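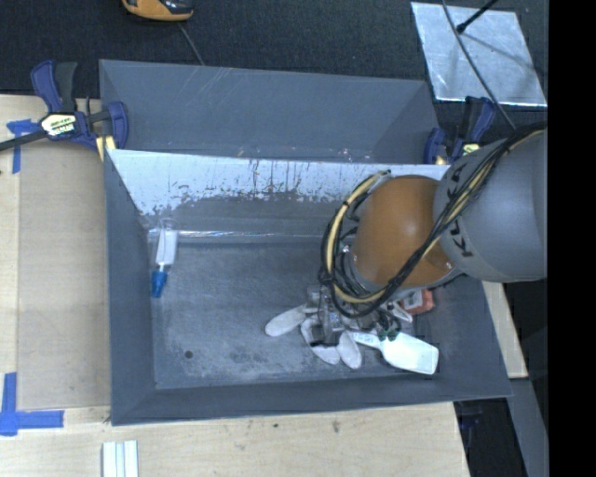
Progress to the end of February

Thank you again for your patience over the winter, and for the very useful questions you sent after our last report. The Gonside work has moved on a good deal, and I'm pleased to say that most of the news is good.

Our aim, as you'll remember, is to let someone with no programming background show the arm how to pick things up from a bin, simply by steering it from a desk with a glove and a small screen. We now have 2261 recorded demonstrations, which takes us well past the 500 promised for this stage. The operators at Irnwood did the bulk of them, and they have become remarkably good at it — far better than those of us who built the thing!

Small items with a cap at one end, lying close to a wall of the bin, are still the hardest. The operator has to bring the padded fingertips down beside the slope without pushing the item further into the corner, and there are several sensible ways of going about it. We spent a happy but rather long afternoon arguing over which to teach first, and settled on sliding the item out towards the middle before closing the fingers. The Shaikh software copes much better with one consistent habit than with a mixture.

The bin is now clamped to the table at its upper corners, with blue tape marking out positions on the table top. It was a modest change, and I only wish we had made it sooner, as we lost 8 sessions in the autumn to a bin that had crept out of place.

What is left

The hand-guided part, where the operator takes hold of the arm directly, is running late. We are waiting on a force sensor from Clistov and would like to move that milestone back by 2 months. There is no change to the budget — the operator hours can simply be carried over — and I would be glad to talk it through whenever suits you.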